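Verna Mbeki
Cabin air filters, a short thread. I get the same questions every September when people switch from A/C to defrost and the windows stay fogged. Covers most passenger cars with the filter behind the glove box.

Verna Mbeki
1/ The cabin filter and the engine air filter are separate parts. The engine filter sits in a box under the hood. The cabin filter sits in the HVAC housing, upstream or downstream of the blower depending on the car. Changing one does nothing for the other.

Verna Mbeki
2/ Symptoms of a clogged cabin filter: weak flow at the vents with the fan on high, more blower noise for the same flow, slow defogging, a musty smell in the first minute after startup. Weak flow on one fan speed only is a different fault, usually the resistor.

Verna Mbeki
3/ Before you buy anything, run the fan on high with the filter out for 60 seconds. If flow at the center vent picks up clearly, the filter was the restriction. If it stays the same, look at the blower wheel, the recirculation door, or leaves on the evaporator.

Verna Mbeki
4/ Access on my Likley wagon: empty the glove box, unhook the damper arm on the right, squeeze both sides inward, let the box drop. The filter cover has two tabs. Press both and pull straight out. The plastic gets brittle in cold weather, so do it in a warm garage.

Verna Mbeki
5/ Airflow arrow. It is printed on the edge of the filter and has to match the direction of air through the housing. On the Likley that is down. On the older Bretitz sedans it is toward the rear of the car. Check the manual for yours. The arrow on the old filter only tells you what the last person did.

Verna Mbeki
6/ Particle or charcoal? Plain particle media stops dust and pollen. Charcoal also takes up some exhaust odor, costs more, and adds a little restriction. I measured vent speed with a vane meter on both types, new, same fan setting. The charcoal one was 6 percent lower. I run charcoal anyway, my commute is 40 minutes of stop and go.

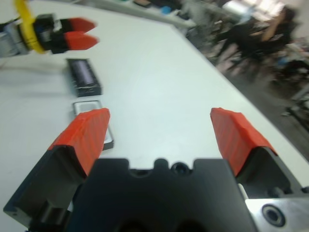
Verna Mbeki
7/ Interval. I use 12 months, less on gravel roads. Mileage is a poor guide for a car that idles a lot. Write the month on the frame of the new filter with a paint marker before it goes in.

Verna Mbeki
8/ Don't wash a paper filter or blow it out with shop air. Washing collapses the pleats and compressed air opens holes in the media. Vacuuming the loose leaves off the intake side is fine if you need another week out of it.

Verna Mbeki
9/ Khải Tiêu asked about windows that fog with a new filter in. Check that recirculation is off, then check the carpet on the passenger side. Wet carpet points to a blocked evaporator drain or a leaking heater core. Coolant feels slick between the fingers and smells sweet.

Verna Mbeki
10/ Blower resistor test on Tuesday, with the connector pinout for the Bretitz.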